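Brukier Forum > Manipulation > Perception and planning
Thread: wrist cam depth rubbish next to glass, planner goes round things that arent there

hobnail_46
Posted Saturday 16:12

Two arm setup, head camera plus wrist cams, job is picking towels up off a bathroom floor. Running Zorness for the depth fusion and Talavera for planning. Fine in the kitchen. In the bathroom it falls apart.

Voxel map fills up with blobs inside the shower. Planner treats them as solid, either takes a daft route or gives up after 100 tries. Log says 3639 occupied voxels behind the glass on one run. Floor tiles are glossy too so that's not helping.

Anyone got this working without just masking the whole shower out?

quillback
Posted Saturday 16:30

Post some views. Head and wrist, else we're guessing.

hobnail_46
Posted Saturday 16:51

ok, head view first then wrist
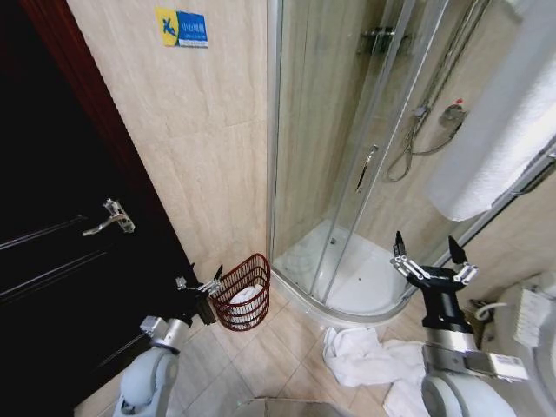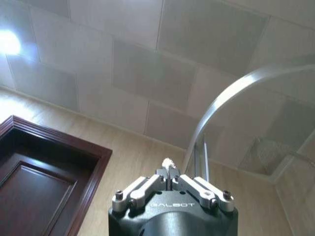

Config is stock apart from voxel size, 2 cm. Temporal filter on. Both wrist cams feed the same map as the head, equal weight. I tried turning the confidence cut-off up and lost half the wall as well.

quillback
Posted Saturday 17:04

Equal weight is your problem. Wrist is pointing up at the ceiling and the ceiling panels are reflecting in the glass. You can see them in it. Stereo matches the reflection and sticks it at some depth past the panel. Drop wrist depth from the map unless the gripper is under a set height and pointing down. One line in the fusion config.

tinpot
Posted Saturday 17:19

Disagree. Gating on pose hides it, doesn't fix it. First time you need to reach up for the towel on the shower wall you're back where you started. Segment the glass in the colour image, fit a surface to the metal edges, put that in as a collision object. Throw away all depth behind it.

quillback
Posted Saturday 17:26

Fit a surface to what, its curved. Plane fit will cut straight across the corner and you lose the bit of floor where the towel is. Been there.

tinpot
Posted Saturday 17:33

So fit an arc. Rim of the tray is right there in the head view, curved, good contrast. Extrude it up. Zestetti has a cylinder primitive, does it in no time.

hobnail_46
Posted Saturday 17:58

Tried quillback's gate first as it was quick. Blobs mostly gone. Planner finds a path to the floor towel now. Still get a lump low down near the tray, think thats the head cam and not the wrist.

Other thing - basket. It's slatted so the map has holes in it and the planner reckons it can poke a finger through. Closest approach was far too close for my liking.

moss_and_wire
Posted Saturday 18:20

For the basket, convex hull on the cluster. Don't bother with anything clever. You lose the inside but drop from above and you never need it.

tinpot
Posted Saturday 18:24

Hull closes over the top though, so the drop pose is in collision. Hull for the sides, leave the top open.

moss_and_wire
Posted Saturday 18:31

fair, yes. I switch collision checking off for the last bit of the drop but that's lazy

hobnail_46
Posted Saturday 19:40

Open top hull works in sim. Doing the arc fit next, will keep the gate on as well whatever tinpot thinks. Does the Zestetti cylinder want its axis in map frame or camera frame? Docs say both on different pages.

tinpot
Posted Saturday 19:47

Map. The other page is old.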